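Daranee Chaiyaporn
@daraneec

Right, I said back in August that I'd write down what I've learned about moving in with your mother-in-law's recipes (the recipes, I mean, she lives in Morwood and is very well, thank you) and I've put it off long enough. Long thread, get a cup of tea.

When Elis and I got married his mum gave us a biscuit tin full of paper. Index cards, backs of envelopes, a bit of a seed packet, a page torn from a parish newsletter with half a jumble sale notice on it. Every dinner he grew up eating is in that tin somewhere, and hardly any of it is written so that another person could cook it.

I come from a family where nothing was written down at all. My gran cooked by smell, and if you asked how much fish sauce she'd look at you as though you'd asked how much air. So I thought paper would be a luxury. I was so pleased with that tin!

The first card I tried was headed Tuesday Pie. The whole of it, and I'm copying this out exactly: "Usual pastry. Meat as for Sunday. Not too hot. Mind the corner."

I rang her about the corner. She couldn't remember. She thought it might have been the old oven in the Drullau house, which scorched everything at the back left, so for years she'd been turning the dish halfway through and had written herself a note about it. That oven went to the tip before Elis started school.

And that was the moment I got properly hooked, if I'm truthful, because I'd wanted a pie and instead I got twenty minutes about the Drullau house, the range that went out when the wind was in the west, and the neighbour who used to pass eggs over the wall in a sock.

So, the project. I decided I'd go through the whole tin, one card at a time, cook each one, ring her up while it was in the oven, and write out a version that a stranger could follow. With the stories kept in, in smaller writing underneath.

There are 175 bits of paper in there. I know because I numbered them in pencil on the back, on the advice of a very nice woman at the library who does the local history shelf. Pencil, never pen, and never a sticky label. She was quite fierce about the sticky labels.

I'm on number 83. Some of you have been eating the results at my house, so thank you for your patience, and I'm sorry about the liver.

A few things I'd tell anyone starting on a family tin of their own, in no order at all, just as they come to me.

Copy before you cook. I got butter on number 4 within a minute of taking it out (a whole thumbprint, you can see straight through it now) and since then I take a photo of both sides, put the card back in the tin, put the lid on, and work from my phone. The backs matter as much as the fronts. On the back of a gravy recipe there's a list of who was coming for Christmas, with one name crossed out quite hard, and I have not yet been brave enough to ask.

Ask about the kitchen before you ask about the food. Where was the cooker, what was the big pan, what did you measure with. We lost three batches of scones to "a cup" before she mentioned that the cup was a blue one without a handle that she'd had from her own mother. She found it for me at the back of the airing cupboard and we poured water from it into a jug. It holds a good deal less than any cup I've got.

Ring, don't text. She'll answer a text with "Yes" or "No" or "Lovely". On the phone she'll start at custard and end up at the time the bus got stuck in the ford, and somewhere in the middle of that there'll be the one thing you needed to know, which was to take it off the heat before it looks ready. 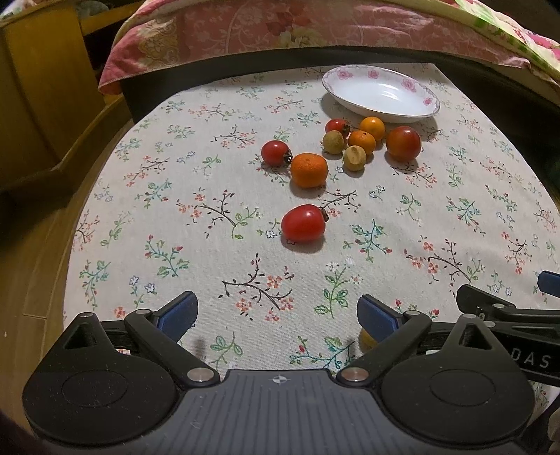

The table, the good bowl and the flowery cloth.

Now, the fruit cards. There's a run of them, all in the same green ink, and they're the ones I love best. Chutney, two sorts of jam, a marmalade, stewed pears, something called Ruby Jelly that doesn't say what fruit is in it.

She did all of those in one winter when Elis's dad was laid up with his back and she was at home more than she was used to. She says she wrote them out neatly to stop herself going round the bend. You can tell, too. They've got headings. They've got underlining done with a ruler! The marmalade even has a time on it, which is more than the roast dinner has.

The green tomato chutney is the best thing I've made out of the whole tin so far and it's also the simplest. Tomatoes, apples, onions, sultanas, vinegar, brown sugar, a bit of ginger, and then you leave it on low for the whole afternoon and open every window in the house. I used to think it wanted more spice. It wants leaving in the cupboard for two months, that's all it wants, and I'm hopeless at that.

Stewed pears: peel them, she says, "with the little knife". There's a little knife in every single one of these. I asked what was special about it and she said nothing, it was just the little one. But when we went over for her birthday she had it out on the draining board and I did a pear with it, and I have to say it's a marvellous little knife.

I did wonder whether I was being a nuisance with all the ringing. I said so to Elis, and he passed it on to her (I didn't ask him to) and the next Friday the phone went at ten in the morning and it was her, saying she'd been waiting, and what number were we on.

So now it's Fridays. She keeps a notepad by the phone with things she's thought of in the week. Last time it was a correction to number 31, the suet pudding, which she's been brooding over, and a long bit about the Mahawong tea, and I'd better explain that one.

Mahawong is the shop my auntie used to run, and when my parents came over to meet Elis's parents for the first time, Auntie sent a great parcel of tea from it as a present. Elis's mum had never had anything like it and didn't like to say she wasn't sure how to make it. So she made it the way she makes all tea, in the brown pot, stewed black, with milk. My dad drank three cups out of pure good manners and she took that as a compliment and served it that way to everybody for years.

It's in the tin. Number 62. "Mahawong, as Daranee's father likes it." I had to go and stand in the garden for a bit after I found that one.

Dad's not with us any more, so I couldn't ring him and read it out, but I rang Mum and she laughed until she had to put the phone down on the side. Then she came back on and told me how he'd said in the car afterwards that it was the strangest tea he'd ever had and that he thought he and this family would get on.

That's gone in the small writing underneath, obviously.

Mum's started, by the way. She always said there was nothing to write down, but she's been sending me voice messages while she cooks, with the pan going and the radio on, and every so often she'll stop and say "now, Daranee, it should sound like this" and hold the phone over the wok. I don't know how you put that on an index card. I've been writing down what it sounds like as best I can. Number one says "rain on a shed, then quieter".

People have asked what I'm using to keep it all in. Nothing clever. A ring binder, with plastic pockets, typed pages on the right and a print of the original card on the left so you can see the handwriting. I did look at having it made up as a proper book, and I might when it's finished, but you can't slip a correction into a proper book and there's a correction most weeks.

They'll ask about measurements too, so: I put grams first and then whatever she wrote, in her words. "A lump", "enough", "the small jug", "till it stops arguing". Please don't tidy those away if you're doing your own. My sister-in-law typed up a few years ago and changed them all to tablespoons, and the recipes work perfectly well, but it could be anybody's mum.

Last bit of advice and then I'll let you go. If there's a card you can't make sense of, cook it wrong and take it round. I'd asked about the Ruby Jelly twice on the phone and got nowhere, she just couldn't bring it to mind. Then I made one out of plums, which was a guess, and drove it over, and she had one spoonful and said oh no, love, it was redcurrants, and we got them from the man with the goat.

I've got a full page on the man with the goat now. I'll put that up another day, it needs its own thread.

Number 84 is tonight. It says "Fish, but nicely". Wish me luck, and if you've got a tin at home, do send me your worst card, I'd love to see it.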